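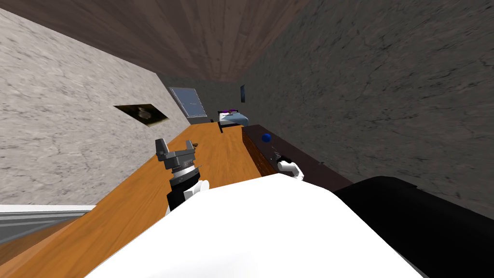
Tilted head camera in sim: success rate fell off a cliff, did I break something?

Posted in Simulation & Robot Learning

penine_road
Hi all, first time posting here, so sorry if this belongs in the beginner section. I'm working on a two-arm tabletop policy for my master's project and I'm trying to reproduce the camera randomization result from the Donnelly write-up (the one where they roll the head camera during training and the policy supposedly stops caring about it). The render is from one of my rolled episodes, with the left gripper up over the table and the blue ball sitting on the dark cabinet. The task is just "pick up the ball with the right arm."

With the camera level I get 66 percent success on held-out rooms, which I was pretty happy with! As soon as I turn on roll it drops to almost nothing. The arm drifts off in a direction that looks sort of reasonable if you tilt your own head, and then it closes on air. I collected 3000 demos in Romby, all with a level camera, and then fine-tuned on a small batch of rolled ones. I also swap the wall, ceiling and table textures every episode, so I doubt it's memorizing a room.

Is this a bug in my camera transform, or is the method just a lot more fragile than the write-up makes it sound? My advisor wants a plot by October and right now my plot is a cliff.

Ashton Tipoki
I'd bet on the transform, or more exactly on which frame your actions live in. I hit the same wall last year and lost a couple of weeks to it.

If your actions are end-effector deltas in the camera frame, then rolling the camera has to rotate the action labels too. If they're in the robot base frame, the labels stay put, but now the network has to figure out the roll from pixels and undo it. Both can work. What can't work is a mix, and Romby makes it very easy to end up with a mix, because the replay tool re-renders the images with the new camera and leaves the saved actions alone. If you were in camera frame, your fine-tuning batch is telling the policy that a sideways view goes with upright motions. That matches the drift you're describing.

Quick check: take a single demo, replay it with the roll on, and draw the next few action vectors on top of the image. They should point where the gripper goes next. If they're off by exactly your roll angle, there's your bug.

Second thing, and this is more about the method. A small rolled batch at the end never did much for me even after I fixed the labels. What got me most of the way back was putting the roll in from the first epoch and feeding the camera's gravity direction in as an extra input next to the joint angles. I'd run it with and without that input and plot both. I think the write-up kind of skates past how much that one vector is doing, and your advisor will probably find that comparison more interesting than a straight reproduction.

Oh, and look at your crop augmentation. Mine was chopping out the right gripper on the steep rolls.

testudby_fan
just rotate the image back before you feed it in?? you know the roll angle, it's sim. worked fine for me in Testudby, took over an hour to set up but that was mostly me fighting the config

penine_road
Ashton, it was the labels!! Camera frame actions, old values, off by exactly the roll. I feel silly but also very relieved. I'm retraining from scratch tonight with roll on from the start, one run with the gravity input and one without, 2 seeds each to begin with, and I'll post the curves when they're done.

testudby_fan, I did think about that, but on the real robot I won't have a clean roll angle, so I'd like the policy to cope by itself. I might add it as a baseline though, thanks!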